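5月
文／Flonder开放学院教学研究室

4　结果与讨论

4.1　反馈等待时间与续读意愿

本节讨论作业反馈的等待时间与远程学习者续读意愿之间的关系。有效问卷共587份，全部来自Flonder开放学院的在读学员，其中Haltham学习中心所占份额最大，Maroreo学习中心次之，其余学员没有固定的学习中心，只通过Mersha平台选课和提交作业。问卷中与反馈有关的题目集中在第三部分，要求学员回忆上一学期第一次作业从提交到收到批改意见之间的时间，并就是否打算在下一学期继续选课作答。

续读意愿采用五级量表。为便于比较，我们把“很可能”和“比较可能”合并为一组，把“不太可能”和“不可能”合并为另一组，“说不准”单独列出。合并以后，两个学习中心的分布形状接近，没有固定学习中心的学员选择“说不准”的较多。这一差别在控制年龄和在职情况之后仍然存在，只是幅度有所减小。

从等待时间看，学员的回忆与平台记录之间有明显出入。Mersha平台保存了每份作业的提交时间和批改意见的发布时间，我们对同意授权查询的学员作了核对。多数人把等待时间说长了，尤其是第一次在远程课程中交作业的人。平台记录显示意见已经发布，学员却在隔了一段时间之后才打开，中间这一段常常被算进等待时间里。因此，下文的“实际等待时间”指平台记录的时间，“感受等待时间”指学员自报的时间，两者分别进入模型。

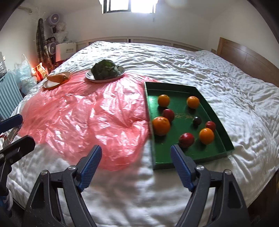 在只放入实际等待时间的模型中，等待时间与续读意愿的负向关系较弱。放入感受等待时间以后，模型的解释力提高，实际等待时间的系数则不再显著。换句话说，学员觉得自己等了多久，比平台上记录的时长更能预测他们是否打算继续选课。这一结果与我们在预调查阶段看到的情况一致，当时的样本较小，未作统计检验。

需要指出的是，感受等待时间本身也可能受续读意愿影响。打算退出的学员回想起来，容易把各种不便都说得重一些。横断面问卷无法排除这种可能，我们在4.4节中借助访谈材料作了补充，但访谈同样属于事后回忆，只能作为旁证。

4.2　反馈内容

除时间之外，反馈的内容也进入了分析。两名编码员独立阅读抽取出的200份批改意见，按照是否指出具体段落、是否给出修改建议、是否提到下一次作业进行编码。对编码不一致的地方，由编码员讨论后确定；仍不能确定的，按缺失处理。意见的长度差异很大，短的只有一句话，长的超过原作业的篇幅。长度与续读意愿之间没有发现稳定的关系。

提到下一次作业的意见所对应的学员，续读意愿较高。这类意见往往写得很短，例如建议学员在下一次作业中先列提纲，或者提醒某一章的概念还会用到。我们的理解是，这种写法让学员看到课程各部分之间有联系，也说明导师记得他的学习进度。不过导师是否写这类话，与课程类型有关：语言类和会计类课程的作业前后衔接紧密，导师自然会提到后面的内容；而选修性质的通识课程，各次作业主题相对独立，这样写的机会少得多。把课程类型加入模型后，该变量的作用减弱，但方向没有变化。

在给出修改建议这一项上，两个学习中心有所不同。Haltham学习中心的导师多数直接在作业文本上批注，Maroreo学习中心的导师则习惯在末尾写一段总评。学员对两种方式的评价没有明显高下。有些学员希望两种都有，这一要求在导师工作量不变的情况下不易满足。

4.3　学习时间与提交时段

平台记录还提供了提交作业的时段。在职学员的提交集中在晚上，临近午夜有一个小的高峰，全日制在家的学员则分布较为分散。提交时段本身与续读意愿没有直接关系，但它与感受等待时间有关：深夜提交的学员更倾向于认为反馈来得慢。一个可能的原因是，深夜提交的作业在系统中按次日处理，学员却从按下提交键的那一刻开始计算。Mersha平台的提交确认页面目前只显示“已收到”，没有说明预计何时批改。

学习场所的情况与此相关。问卷要求学员选出最常用的学习地点，选项包括书房、卧室、餐桌、工作单位、图书馆和其他。选择卧室和餐桌的学员合计超过选择书房的学员。这些地点同时承担家务、用餐和照看孩子等用途，学习时间因此被切得较碎，一次能够连续阅读的时间多在30分钟以内。学习时间较碎的学员更看重反馈能否在手机上直接读完，对需要下载附件再打开的批改文件评价偏低。 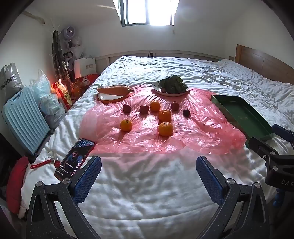 一位受访者在开放题里写道，等批改意见的那几天她基本不往下读，怕前面理解错了，后面也跟着错；如果平台能告诉她大概什么时候出结果，她会先安排别的事，心里也不着急。她还认为，导师不必每次都写很多，先说一句这份作业的方向对不对就够了。

类似的说法在开放题中多次出现。我们把涉及反馈的开放题回答归为三类：要求更快、要求更明确、要求提前告知时间。第三类在编制问卷时没有预料到，因此没有对应的封闭题。提出这类要求的学员，实际等待时间并不比其他人长。若以后的调查继续使用本问卷，应当补上相应的题目。

另有部分回答与反馈无关，主要涉及教材邮寄、考试地点和学费分期。Maroreo学习中心的学员提到考试地点较多，当地的考点在上一学期作过调整，有的学员需要换乘才能到达。这些回答未纳入本节分析，已按学院要求另行整理。

4.4　访谈材料

访谈对象从愿意留下联系方式的学员中选取，兼顾了两个学习中心和没有固定学习中心的学员。访谈通过电话进行，按照统一的提纲提问，顺序可以调整。提纲的第一部分询问日常学习安排，第二部分询问作业与反馈，第三部分询问今后的打算。

在第二部分，多数受访者能够清楚地说出收到第一份批改意见时的情形，对后来几次则记得模糊。有人记得导师的用词，有人记得自己是在上班途中读到的。第一次反馈对学员形成关于课程的总体看法似乎有较大作用，这也是我们在问卷中只询问第一次作业的理由。但这样设计也有代价：如果导师在学期中途更换，问卷反映不出变化。Haltham学习中心上一学期确有课程更换导师，涉及的学员在样本中无法单独识别。

在第三部分，表示不再续读的受访者给出的理由多为工作变动和家庭负担，很少有人把反馈慢列为首要原因。追问之后，有几位受访者承认，如果当时课程进展顺利，他们可能会再坚持一个学期。据此看来，反馈等待时间更像是一个附加因素，在学员已经面临其他压力时才显出作用。这与4.1节模型中系数不大但方向稳定的结果大体相符。

没有固定学习中心的受访者普遍提到缺少同学之间的联系。他们不知道别人是否也在等批改，也不知道自己的进度算快还是算慢。Mersha平台设有讨论区，但近一半课程的讨论区在开学几周以后便很少有新帖。有的学员自行建立了聊天群，群里主要交换考试信息，对作业内容的讨论不多。

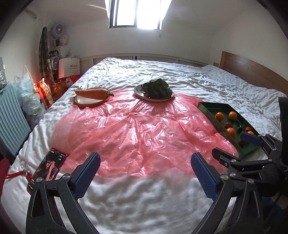

图1　床上摆放的食物：盘中的胡萝卜和绿叶蔬菜，绿色托盘中的橙子

4.5　对导师工作安排的含义

综合以上结果，单纯压缩批改时限的效果可能有限。学院现行规定以平台发布意见的时间为考核依据，导师基本都能按时完成，而学员的感受并未随之改善。在不增加导师工作量的前提下，可以先调整两处：一是在提交确认页面上显示预计批改时间，二是在意见发布后向学员发送通知，并允许学员在通知中直接读到开头几句。两项改动都在平台一侧，导师无须改变现有做法。

至于反馈内容，建议在导师培训中加入前后作业衔接的内容，供各课程自行选用。通识课程是否适用，还需要课程负责人判断。我们不主张为此制定统一的评语模板。预调查中曾有课程使用模板，学员很快就能认出哪些句子是固定的，对这部分意见不再细读。

4.6　局限

本研究的样本来自一所学院，问卷由学员自愿填写，已经退学的学员没有包括在内，续读意愿的总体水平很可能偏高。续读意愿也不等于实际续读，待下一学期的选课数据公布后，我们将与平台记录进行匹配。此外，授权查询平台记录的学员平均年龄较低，使用手机学习的比例较高，有关实际等待时间的结果在推广到年长学员时应当慎重。批改意见的编码只看文字，未包括部分导师以录音形式给出的反馈，录音反馈在语言类课程中使用较多。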